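하도급 견적서를 처음 끝까지 읽던 날

건설 쪽 취재를 한다고 하면 다들 안전모 쓰고 현장을 누비는 줄 아는데요, 저는 주로 서류를 읽습니다. 그것도 남이 버리고 싶어 하는 서류를요! 이번에 붙잡은 건 타클리(Takley) 지구 학교 증축 공사의 하도급 대금 문제였어요.

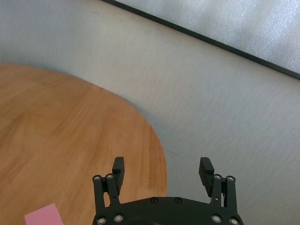

최종 수정: 11월, 오후 4시 20분

원도급사 카른스카(Karnska)는 발주처에서 돈을 받고도 60일이 지나서야 미장 업체에 대금을 보냈습니다. 계약서에는 21일이라고 적혀 있었고요. 미장 업체를 꾸리는 시야봉가 크루거(Siyabonga Kruger) 씨는 그 사이 자재상에 전화를 돌리며 버텼다고 해요. "일은 끝났는데 월급날이 제일 무서웠어요." 이 말을 듣고 저도 한참 펜만 만지작거렸습니다.

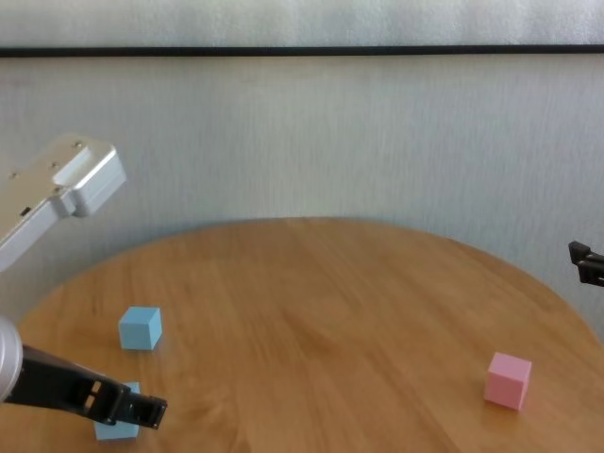
대금 지연이 골치 아픈 건 아래로 내려갈수록 덩치가 커지기 때문이에요. 원도급사에는 장부의 한 줄이지만 직원 몇 명짜리 업체에는 석 달 치 살림이거든요. 둥근 나무 탁자 위의 하늘색 큐브 두 개를 발주처와 원도급사로, 분홍색 큐브 하나를 하도급사로 치면 좀 쉬워요. 하늘색끼리는 돈이 금방 오가는데 분홍색까지 가는 길에는 검수니 보완이니 하는 문턱이 줄줄이 있죠.

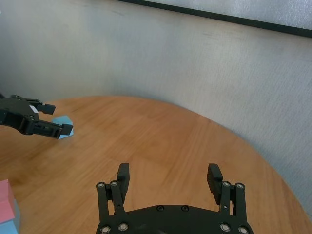 글 노시포 모타웅(Nosipho Motaung)

그럼 해결책은 없느냐? 므와칼링가(Mwakalinga) 지역에서는 공사비를 별도 계좌에 묶어 두고 공정이 확인되면 하도급사에 바로 보내는 방식을 쓰고 있어요. 원도급사들은 처음에 펄쩍 뛰었답니다(자금 굴릴 여유가 없어진다고요). 지금도 좋아하지는 않아요. 그래도 입찰에는 계속 들어옵니다.

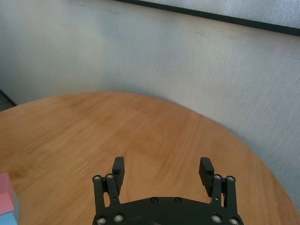

사진 제공: 부르누라(Vurnura)

물론 계좌 하나로 다 풀리진 않습니다. 추가 공사를 말로만 시키는 버릇은 그대로거든요. 크루거 씨가 보여 준 정산서에도 복도 벽면 보수비 3,000달러가 통째로 빠져 있었는데, 현장소장이 구두로 지시한 일이라 증빙이 없다는 답만 돌아왔대요. 요즘 그는 지시를 받으면 그 자리에서 문자로 되물어 기록을 남깁니다. 빠진 3,000달러는 아직 조정 절차에 올라가 있고, 다음 회의는 오전 10시에 열린다고 하네요.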